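Skarkham Tenants Question Claims Made for "Miracle" Cleaning Spray

SKARKHAM, January 3, 2019 – The Skarkham Renters' Group today asked Plisano to show its evidence for claims that one spray of its kitchen cleaner keeps surfaces "fresh for 20 days."

The group says 105 households used the product from July on. Most saw no difference from dish soap.

"Twenty days of what, exactly?" said Fathima Biswas, who ran the trial. "We asked twice what 'fresh' means and got a coupon."

Plisano's leaflet cites 930 "happy homes." It doesn't say who asked them, or what they were asked. The group would also like to know why the measured dose on the label is given as "a little."
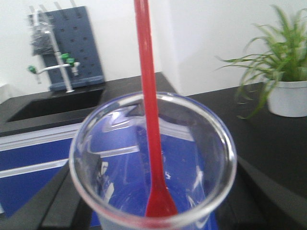 What the Group Wants

The full test report, in plain words, and a label that gives a real dose. Until then, members are being told to save their money.

"I have wiped counters for forty years," said Genowefa Ostrowski. "I would need to see a lot more than a leaflet."

A public meeting will be held at the Kovács Building, Room 916. Plisano has been invited and has not replied.
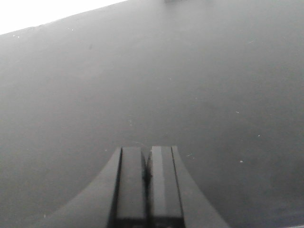
A plain gray tabletop.

Press contact: Dinesh Bhattacharjee, Skarkham Renters' Group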